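Cosov Robotics
Home | About us | Services | Contact

About us

Small company, two rooms in Berkthorpe, one subject. We write and check handling rules for robots that pick things up in kitchens. Started as a side job at Briton, went out on our own, never got round to a proper office. Maldonado is our test program — more on that further down.

What we do

Clients send us a robot model and a task list. We run it in simulation first, against our house rules, and send back a report they can use. Plain words, pass or fail per rule, what to fix first. No scores out of ten. People kept asking for scores, we kept saying no.

The rule book is at 131 rules right now. Was longer. We cut any rule that two people on the team read two different ways. If you can't check it, it isn't a rule, it's a wish.

How we work

Simulation before hardware, always. Same task, same start position, 80 runs minimum before anyone here signs anything. Failed runs stay in the report. All of them, even the embarassing ones.

Grip rules come first in every review. Tall items get held low only if the task says so, and then the speed limit drops. Fingers on both sides of the item, never one finger and a cabinet door. Wrist camera view gets checked on every run — if the item blocks the view, the arm doesn't get to guess what is behind it.

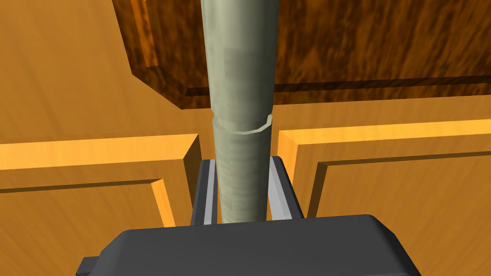
Clearance is the other big one. Overhangs, counter edges, open doors. Most home kitchens are tight and most task lists pretend they aren't. Our rule: the robot plans for the item plus the hand, all the way up, and stops if it can't. Stopping is a pass. Bumping is a fail, however gently.

Maldonado

Our open set of kitchen tasks. 422 tasks in the current release, split into 4 levels. Level one is pick and hold. Level four is put away, in a cabinet, next to other things. Free to use, just tell us what broke. Next release planned for November.

What we don't do

We don't certify. We are not a standards body and our report is not a safety certificate, please stop putting it on boxes. Real homes still need a real risk assessment on the real machine, and that is your job. We'll read yours if you want a second pair of eyes.

We also don't review our own clients' rivals in the same quarter. Costs us work. Fine.

Getting in touch

Use the contact form. Send the task list with the first mesage, saves everybody a week. Replies are slow while a release is going out.

Page last updated 6 Oct 2018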